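Cleaning cloths for a white desk - what's everyone using?
Home Office Corner > Desks and Setups
January 2019

flemton_fan wrote:
So I finally have my long white desk and I love it more than is reasonable! It runs the whole length of the wall and makes the room feel twice as big. But wow, white shows everything. Coffee rings, pencil, that gray smudge where your wrist sits by the mouse. I wipe it every evening and I'm curious what cloths you all like. I've been using paper towels and they leave fuzz.

Mudassar Kiani wrote:
Congrats on the desk! Old cotton dish towels, all day long. Wash them a few times first so the lint comes off, then one damp and one dry. I've had a white top for 6 years and it still looks great.

rastska77 wrote:
Microfiber. I know people get attached to their dish towels but there's no contest, it picks up the wrist smudge in one pass with plain water. My post count is at 1,393 and I swear half of those are me telling people to buy microfiber.

Mudassar Kiani wrote:
@rastska77 and half of mine are me answering you, ha. Microfiber is great on glass. On my desk it just drags and I end up with streaks. Could be the finish.

rastska77 wrote:
Or could be fabric softener? Softener ruins them. Wash them on their own, no softener, no dryer sheet, and try again.

Mudassar Kiani wrote:
...okay, I do use softener. I'll try it. Still keeping the dish towels.

echeverri_k wrote:
Jumping in on the cotton side! I keep a whole pile of mixed cloths going and I really enjoy the routine - clear a patch, spray, wipe, move everything over, do the next patch. Takes me 4 minutes if the desk isn't a disaster. Mine came from a bundle at Cistska, all different sizes and patterns, and the checked ones are the best because the weave is a bit rougher and lifts dried coffee.

One thing I'd say is get a decent spray bottle. The cheap sprayers spit, and then you've got puddles next to your keyboard. A good trigger gives you a fine mist and you use way less.

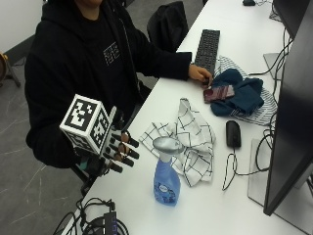
I also stopped spraying anywhere close to the electronics. Around the keyboard and mouse I spray the cloth and wipe with that, and I lift the mouse cord up as I go so I'm not leaving a dusty line under it. Dust loves a cord! The bit in front of the monitors gets a dry cloth and nothing else.

flemton_fan wrote:
Oh the patch by patch thing is smart. I've been carrying everything off to the bed and then carrying it all back. What goes in your bottle?

echeverri_k wrote:
Water and one small drop of dish soap. Any more and it goes sticky, and then you're wiping twice.

rastska77 wrote:
Agree on the soap, disagree on the checked towels. Rough weave on a glossy top is asking for fine scratches. Hold a lamp low over the desk and look.

echeverri_k wrote:
Just did the lamp thing. I see one scratch and I'm pretty sure it's from a stapler! My top is more matte though, so fair point for the glossy ones.

flemton_fan wrote:
Mine's glossy, so microfiber for the top and dish towels for coffee emergencies. Ordering a pack tonight. Does anyone fold theirs or do they all live in a heap?

Mudassar Kiani wrote:
Folded, in the top drawer, next to the spare batteries.

echeverri_k wrote:
Heap. Proud heap.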